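Working Alongside the Arms: Your Questions
Last updated 20 October 2018

Why did Groreo bring robots into the Drindstead workshop at all?

Well, it was a long conversation, and plenty of you were part of it! We were sending out 3,000 orders in a busy month, and the picking and placing was wearing out wrists and shoulders (mine included, I don't mind saying). The arms took over the most repetitive part of the handling in September, and we've been learning how to live with them ever since.

Will I lose my job, or my hours?

No. Everyone who worked at the benches before the arms came is still on the same contract with the same hours. What has changed is how the day is made up – there's less lifting and setting down, and rather more checking, sorting out muddles and showing the arms what we want from them.

What does an arm do when it reaches a piece?

It comes in with its two fingers, one on either side, and lines itself up with the edges. Dark shapes on a pale surface, such as a figure with a thick black outline, make good practice for this, and you'll often find us working with something of the sort while a new routine is being settled. 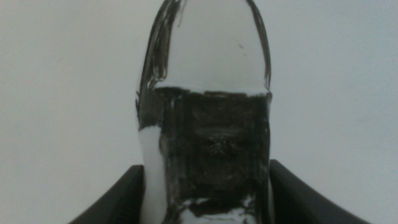
Mekdes Worku wrote to us that her first fortnight was harder than she'd been led to expect, as she kept wanting to reach in and do it herself, and she would have liked a longer spell of simply watching before being put in charge of a station. We think that's very fair, and new starters now have 15 shifts alongside a colleague before they run one alone.

Do I need to know about computers?

Not a bit. The training, which we call Wuvent, is all done at the bench with a patient person beside you, and you can repeat any part of it as often as you like.

Can I stop an arm if I'm not happy?

Yes, always, and please do! Press the stop button at your station, then ring extension 151 and ask for Zerrin Avcı or whoever is covering for her. You won't be asked to make up the lost time.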